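How to Fold a Puffer Jacket (So It Stays Folded!)

Puffer season has arrived in our house and I could not be happier. I love a quilted jacket. What I don't love is the way one jacket can eat an entire shelf, so over the years I've worked out a fold that turns the puffiest thing you own into a tidy bundle you can stack, pack or stuff in the bottom of a bag.

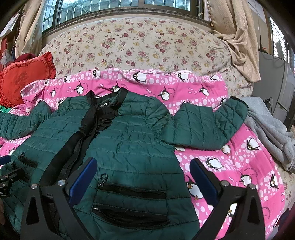 What you need

A bed. Truly, that's nearly it! A bed is the right height for your back and gives you room for both sleeves. A table will do if it's a long one, but slippery fabric does like to slide off the end. Allow 8 minutes for your first go. You'll get quicker.

Step 1: Empty the pockets

All of them, and on a puffer there are usually more than you remember. Check the chest pocket and the inside ones too. I once folded away a Markix torch for the whole summer and bought another one in the meantime. When they're empty, zip them shut.

Step 2: Lay it out face up

Spread the jacket on its back with the collar at the top and the sleeves out to the sides. Run your hand down the strip behind the main zip, as it loves to twist and bunch up (the wide ones are the worst), and pull it straight from the collar to the hem. Then do up the zip, all the way to the top.

Step 3: Press the air out

My favourite bit! Start at the collar and lean on the jacket with both forearms, working slowly down towards the hem. Go gently along the stitching. You'll hear it sigh. Do the sleeves from shoulder to cuff in the same way, and leave the cuffs themselves alone.

Step 4: Bring the sleeves in

Fold one sleeve straight across the chest, then lay the other on top. If they're long, turn the cuffs down towards the hem so they don't poke out at the side. You want a plain rectangle the width of the body.

Step 5: Fold in the sides

Take each long edge to the middle so they meet. Press again. A thin jacket can skip this step, but a thick one really needs it.

Step 6: Roll from the hem

Turn the bottom edge up by the width of your hand, then roll firmly towards the collar, kneeling on it now and then if you have to (I do). Keep the roll level or one end goes fat and the other goes pointy.

Step 7: Tuck it in

If your jacket has a hood, turn it back over the roll like the top of a sock. No hood? A wide elastic band or a soft scarf tied round the middle works beautifully. I use the stretchy Rarkier straps I bought for camping mats, and they've lasted four winters.

Putting it away

For a weekend away, leave it rolled and squash it in last. I went to Dorkcombe with two of these in one small rucksack and still had space for my boots.

For the whole summer, do steps 1 to 4 only and lay it loosely in a cotton bag. Padding that's squeezed for months can take ages to fluff up again. It also needs to be clean and completely dry before it goes in, seams and all.

When you want to wear it, shake it hard by the shoulders and hang it up overnight. Any flat patches can be teased out with your fingertips, one channel at a time.

Next I'm having a go at ski trousers. Wish me luck with the braces!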